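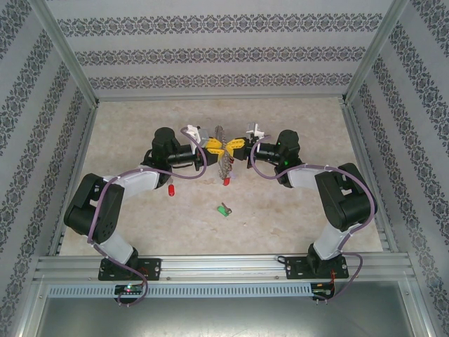 Silver-coloured metal chain hanging straight down, small red piece at the lower end.

Light chain

Light chain (also small chain, fancy chain, in older trade lists "fine goods") is metal chain made for wearing, hanging or fastening small things. Not for lifting. Covers necklace and watch chain, key chain, bath plug chain, lamp pulls, the short lengths on purses and pen holders. For load-bearing chain see Lifting chain. For bicycle and drive chain see Roller chain.

Types

Trade names vary a lot between makers and the same pattern can turn up under two or three names in one catalogue.

Cable chain. Plain oval links, each at right angles to the next. The oldest and still the commonest pattern. Called trace chain when the links are fine.

Curb chain. Links twisted and sometimes filed or pressed flat so the chain lies flat against skin or cloth. Used for watch chains, bracelets, dog collars.

Belcher or rolo. Round links, D-shaped or half-round wire. Heavier look for the same length.

Figaro. Curb type, several short links then one long, repeated.

Ball chain. Hollow balls joined by short pins with a head at each end. Turns freely and doesn't kink much, hence plugs, blinds and lamp pulls. Can't be opened at a link, needs a coupling.

Snake chain. Bent plates or rings set tight together, smooth outside. Kinks if folded sharply and the kink rarely comes out.

Materials

Brass, steel, stainless steel, copper, aluminium, silver, gold, various plated base metals. Steel is often nickel plated, brass may be plated or just lacquered. Colour is a poor guide to metal: a bright silvery chain may be any of several. Plated chain wears first on the inside of the links where they rub, so look there. Silver tarnishes in air. Brass left bare goes brown, then green in damp places.

Manufacture

Hand-made chain starts with wire wound in a coil round a rod (the mandrel). The coil is sawn down one side to give open rings, the rings are linked, closed, then soldered. Oval links come from an oval rod. Slow work, and historically most of it was done at home and paid by length.

Machine making came in during the nineteenth century. The machine feeds wire, cuts it, bends it through the last link and closes it. Joints may be left butted, or soldered or welded afterwards. Butted links are cheaper and will open under a sharp pull, sometimes wanted on purpose. Finishing is by tumbling, then plating or lacquer.

The Lykkegaard works made fine brass and steel chain and issued numbered pattern cards, highest known number 3106, though there are gaps in the series and it is not known if every number was produced. Card 2272, a flat curb with alternate plain and twisted links, is the one most often met with by collectors. A study by Birthe Mikkelsen lists more than 300 of the cards. Gorazd Stojanovska has argued that some were bought in from other makers and simply re-numbered, this is disputed.

Fittings and ends

Split ring, jump ring, spring ring, lobster clasp, swivel, S-hook, T-bar. The T-bar goes with watch chains and passes through a waistcoat buttonhole. Free ends are usually finished with a drop or tag of some kind, for weight or grip or just for show: bead, tassel, charm, coin, wooden or plastic knob. On lamp pulls the end piece also makes it easier to find in the dark.

Measuring

Sold by length, by weight or as finished peices with ends fitted. Link size is normally given as wire thickness with outside length and width. Some suppliers give only the width. Pitch, the inside length of one link, matters where a chain has to run over a wheel.

Care

Store hanging or fastened, a loose chain knots. To undo a knot lay it flat, work it open with two pins, don't pull on the ends. Warm water and mild soap for most metals, dry well. Avoid dips on plated chain. Stretched links can be closed with with flat pliers but a link that has been bent back and forth is weak and should be replaced.

See also

Clasp
Key ring
Watch chain
Wire drawing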